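I've been putting computers together on my own time for years, mostly for cousins and people from work, and the part I still hate is having a bare processor sitting out while I do everything else. It used to go back in its plastic clamshell, or (don't yell at me) on top of a paperback. So when Seema Mishra from my Saturday repair group kept going on about her Trovell parts tray, I caved and bought one for $17.

It's a flat gray plate with molded pockets, and that's pretty much the whole product! The one I care about is the square pocket for the chip. It has little raised walls on all four sides and notches at the corners, and I love those notches way more than I expected to. You get a fingertip in there and lift the chip by its edges without smearing the metal lid or going anywhere near the underside.
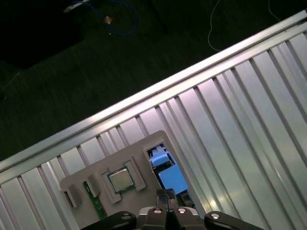 I also like that it's matte. My old Wastel dish was shiny white plastic, and under a bench lamp it threw so much glare that I'd be squinting for the little gold triangle every single time. On the gray I can find it right away, even late at night with my bad glasses on.

Now the gripes. There's no rubber on the bottom of mine, so on anything slick I stick a bit of drawer liner under it. The walls could be a hair taller too. And Trovell sells the lid separately for almost the price of the tray, which annoyed me enough that I just use a sandwich box upside down. Shipping was slow as well, I ordered in September and had time to finish a whole other build before it showed up.

Seema has the bigger Plitonov version and says the pockets are tighter on that one, so if you have large hands maybe try hers first. For me the Trovell is the right size, it wipes clean, and I've already ordered a second one for the repair group. Four stars, and I'd give it the fifth if they threw in the lid.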